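Gamcombe Lunch Club: second progress report to the Nair Fund

September 16, 2020

Period covered: June to date
Grant: £4,000, paid in 2 instalments

The application promised a weekly hot lunch for older residents of Gamcombe, and claimed that it would "reduce loneliness across the parish". The first part is happening. I did not write the second part and I can't report on it with any confidence. People who come to lunch say they like coming to lunch. We have no idea how the people who stay at home feel, and they were the ones the grant was meant to reach.

Meals

We have served 200 meals since June, all of them either eaten in small sittings or handed over at the door. The average cost looks good on paper, but it leaves out the gas bill, which the hall has not yet sent. Please treat the cost per meal in our last report as too low.

Of the 44 people on the list, a fair number put their names down in the spring and have never been seen. I would ask the Fund not to quote that figure as attendance. It is a mailing list.

Menu

The survey form asked members whether they wanted "more variety". Nearly everyone ticked yes, as people do. When we then offered variety, the shepherd's pie still went first. Steamed buns have had a mixed reception, with some members very keen and others asking where the potatoes were. We will keep them on for the autumn, though I doubt they will bring in anyone new. 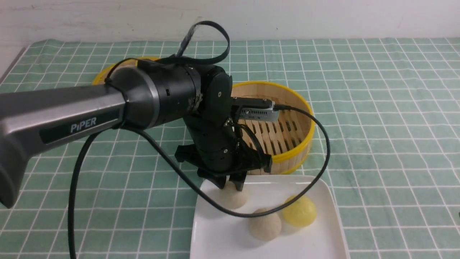

Three steamed buns on a white plate, with the green-and-white checked tablecloth.

Supplies come from Brondisness Wholesale, who have put up their delivery charge once already. We were told at the start that buying in bulk would save money. It does on rice and tinned tomatoes. It doesn't on anything that goes off, and we threw away more salad in the summer than I would like to admit to a funder.

Transport

The Virnska minibus was meant to collect members from the outlying lanes. It has run on some weeks and not on others, and with the seats spaced out it carries very few people when it does. I am not convinced that paying for a second run would help. Two members have said they would sooner have the meal brought to them, and that would be cheaper.

What we would like to change

We ask to move the unspent publicity money into doorstep deliveries until the end of the grant. The leaflets brought in hardly any calls. We would also like to drop the "wellbeing score" from the next report. Members fill it in while queuing for pudding and the answers are nearly all top marks.

The accounts to date are attached, less the gas.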